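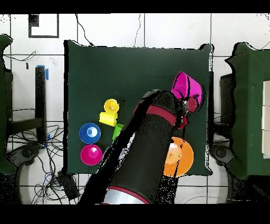

4. First Fill, Water Hardness and the First Wash

This section replaces the pages headed "Quick Start" in the booklet packed with the Nulta countertop dishwasher. The booklet says the machine is ready to use "in moments." Allow an afternoon. Revised September 2025.

4.1 Before you plug it in

1. Take out all the packing. There are two foam blocks under the lower spray arm as well as the obvious one in the rack. The booklet shows only the one in the rack.
2. Put the machine where it is going to stay. Once it has water in it you will not want to carry it.
3. Check that it sits level from side to side and front to back. Turn the feet by hand. The bubble level molded into the top of the door is decoration as far as I can tell – mine shows level on a slope. Use a real one.
4. Leave a gap behind the cabinet for the hoses. If they are pinched, the machine drains slowly and then reports a fault that has nothing to do with the hoses.

CAUTION: Do not run the machine from an extension cord or a power strip. The heater is rated at 900 watts and the pump adds to that. Plug it straight into a grounded wall outlet.

4.2 Finding out how hard your water is

The box includes one paper test strip. The color chart that goes with it has two shades of purple that look the same under a kitchen light, so treat the strip as a hint.

1. Run the cold tap for a minute.
2. Dip the strip, shake it once, and read it when the time on the packet is up. If you leave it longer it goes on changing.
3. Compare your reading with the figure from your water supplier. Many suppliers print it in the yearly report or will tell you over the phone.
4. If the two disagree, believe the supplier, unless you have a well or a house softener. With a well, pay for a proper test.

Where I live, in Rusham, the supplier gives 200 parts per million. The strip said "soft." I had cloudy glasses for a month on the strip's advice.

4.3 Setting the hardness level

1. Turn the machine off at the power button.
2. Hold Start and press Power. Keep holding Start until the display shows H and a number.
3. Press Start to step through the levels. Level 5 is the highest, and the next press takes you back to the bottom.
4. Press Power to save. The display goes dark with no beep. Turn it on again and repeat step 2 if you want to be sure it took.

Note: The factory setting is the middle level. The sales leaflet describes this as "automatic." There is no sensor in the parts list that could measure hardness, and I have asked.

4.4 Salt

1. Unscrew the salt cap in the floor of the tub.
2. The first time only, fill the reservoir with water.
3. Add dishwasher salt through the funnel until it will take no more. Water will spill into the tub. This is normal.
4. Wipe the rim and screw the cap down firmly. Grains on the seal will let brine leak into the wash.
5. Start an empty Rinse cycle right away. Salt water left standing in the tub will pit the steel.

CAUTION: Never use table salt or rock salt. Never put detergent in the salt reservoir. The resin cannot be cleaned once that has happened.

4.5 Rinse aid and detergent

The leaflet recommends Trisow rinse aid and Ryu tablets "for guaranteed results." I could not find out who is giving the guarantee. I ran both for several weeks against a store-brand powder and saw no difference on plates and very little on glasses. Use what you like, provided it is made for dishwashers.

1. Fill the rinse aid chamber to the line and mop up any drips. Spilled rinse aid foams.
2. Set the dial low to begin with. Streaks mean too much and water spots mean too little.
3. If you use tablets, cut them in half where the maker allows it. A full-size tablet is meant for a full-size machine. Powder is easier to measure.

4.6 The first real load

1. Scrape plates. The claim that no scraping is needed did not survive my first lasagna.
2. Put plastic items in the top rack only, and check each one for a dishwasher mark. If there is no mark, wash it by hand.
3. Place cups and bowls facing down and at a slant so that they drain. Light pieces can flip over under the spray and fill with dirty water. Wedge them between heavier things.
4. Spin both spray arms with a finger. Nothing should touch them.
5. Choose Normal. It runs for 56 minutes on the display, but the countdown pauses while the water heats, so a cold supply makes it longer.
6. When it ends, open the door a hand's width and wait before you unload. Steam comes out at the top – keep your face away and don't park the machine under a wooden cabinet.

Note: Plastic comes out damp. The Extra Dry button warms the last rinse and helps with china, but I have never seen it dry a plastic bowl. Keep a towel handy.

4.7 If the first wash goes badly

White film that wipes off with vinegar: raise the hardness level by one and check the salt.
Film that does not wipe off: the glass is etched. Use less detergent. The glass will not recover.
Grit in cups: clean the filter, then look for a blocked hole in the upper spray arm.
Water left in the tub: straighten the drain hose before you call anybody.

Keep the receipt until you have run it through December at least. My door seal let go in its third month.

Bořivoj Havlíček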